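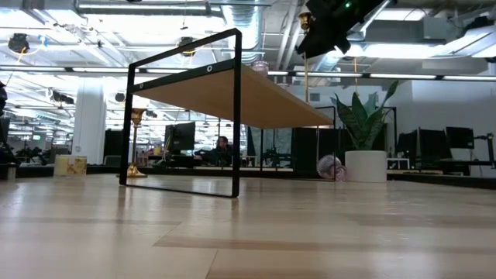 Re: [cell-users] Flulter gripper kit -- anyone actually run one?

Hi all

Sorry for slow reply, been meaning to answer this since it came through and it's now twenty to seven and I want to go home. Quoting the original so it makes sense in the digest:

> Hello list. We are a small fit-out firm and have been offered the
> Flulter gripper kit by Dradow, with their setup service on top. The
> jobs would be light furniture and shelf parts, picking up, turning
> over, putting down again. No heavy stuff.
>
> The kit is quoted at 1,895 before VAT. Setup is extra and they are
> being vague about how much. Has anybody on here had it on a real
> arm for more than a demo? Mainly want to know
>
> - does it mark painted metal
> - is the software any good
> - is the setup service worth paying for or can we muddle through
>
> We would be ordering in May if we order at all. Thanks in advance.

Right. We've had ours on the arm for a good while now, our use is pretty much yours -- small shelf stands, black metal frame with a light wood shelf, that sort of thing. So in your order.

Marking. Not on powder coat, not so far. The soft pads it ships with are fine on flat bar. They did leave a dull patch on one gloss sample we tried, which wiped off with a damp cloth, but I wouldn't go near anything lacquered without a test piece first. Pads wear at the front edge. We get through a pair faster than the leaflet says and the spares only come in packs from Dradow, can't get them anywhere else that I've found. Ask for a spare set to be thrown in, they did it for us without a fuss.

Thin black bar is the awkward one. Ours reflects just enough under strip lighting that the vision add-on loses the near edge, then finds it, then loses it again. Turned the exposure right down and it's a lot better. Matt tape on the corner also works if your customer doesn't mind you peeling it off afterwards. If you've got a shiny floor, same problem again, it sees the bottom bar twice. We put a mat down.

Wood shelf is no bother at all. Grips first time nearly every time as long as you come in square. Come in at an angle and it'll pinch one side and skew the whole stand round, so give it a proper approach point above and drop straight.

Software. Hmm. The basic teach screen is good, I had someone from the office who'd never touched an arm saving positions before lunch. Beyond that it gets thin. There's a limit of 512 saved points per project, which sounds a lot until you copy a job a few times for different sizes and forget to delete the old ones. It doesn't warn you either, just stops saving. Lost most of an afternoon to that. Export your points to a file at the end of the day, it's under Tools and not under Project where any sane person would look.

The Vondráček mounting plate fits, by the way, in case you've already got one on your arm. Dradow will tell you that you need theirs. You don't. Four bolts, same pattern, only thing is the cable comes out on the wrong side so you'll want a longer lead. We used the 40 cm one, it's a bit tight on the last joint if you twist all the way round, I'd go up a size.

Setup service. Two minds. The person they sent was very good and had it picking in a morning, but most of what we paid for was unboxing and bolting and we could have done that ourselfs. What was worth having was the hour on grip force and approach speeds. Ask if they'll sell you that bit as a remote session, I beleive the Danevholm branch does them, the main office says no if you ring but yes if you email. Get the price in writing before anybody drives anywhere, travel was charged seperately on ours and wasn't on the quote.

Other bits, no particular order

- support replies same day if you send the log file, otherwise forget it
- the light on the housing is handy but the manual has the colours in a different order from the unit, check yours
- leave it 30 minutes after power up before you teach anything fussy, positions drift a bit from cold
- the carry case is useless

Would I buy again, yes, for the hardware. Wouldn't pay for full setup again. If you're ordering in May ask whether the new finger set will be out by then, they've been promising longer ones for ages and for shelf work you'd want them.

Happy to send our grip settings for flat bar to anyone who wants them, mail me off list as attachments get stripped here. Also if someone has got the vision add-on to behave with two stands side by side, PLEASE shout. Ours picks whichever it fancies.

Got to run, locking up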